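Prestby revisa el protocolo de limpieza de lavabos en sus apartamentos
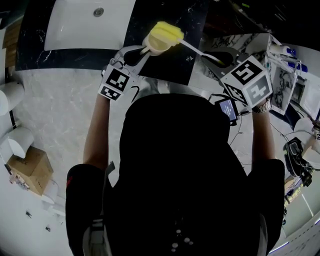 Cepillo de mango largo con cabezal de esponja amarilla, junto a un lavabo blanco encastrado en encimera negra veteada.

21 de septiembre de 2021. La gestora de alojamientos Prestby ha publicado la segunda revisión de su protocolo de limpieza de baños, aplicable a más de 1542 apartamentos de uso temporal. El texto sustituye al aprobado en febrero y afecta a lavabos, encimeras y desagües.

El cambio principal se refiere al útil de limpieza. Las bayetas de uso general quedan excluidas del interior de la pila, donde se empleará un cepillo de esponja con mango largo. El cabezal se reemplazará cada siete servicios, o antes si presenta desgarros o pérdida de espesor. El portaesponjas y el mango se conservan mientras el cierre mantenga la presión.

La secuencia de trabajo queda fijada así: retirada de objetos de la encimera, aclarado de la pila, aplicación de detergente neutro, frotado desde el borde hacia el desagüe, segundo aclarado y secado. El tiempo de contacto del detergente pasa a ser de dos minutos. En encimeras de piedra natural se prohíben los productos ácidos — incluidos los antical domésticos — y las esponjas con cara abrasiva.

Muireann Hayes, responsable técnica de la revisión, señala que las incidencias registradas se concentraban en la junta entre lavabo y encimera. «El sellado acumula residuo y se degrada si se frota en seco», indica. El nuevo texto obliga a humedecer la junta antes de pasar el cepillo y a anotar cualquier despegue en la hoja de servicio.

Los recambios los suministrará Estelico en cajas de 11 unidades. El protocolo se aplicará primero en los edificios Okabe y Kirkunov; el calendario para los demás inmuebles está pendiente de publicación.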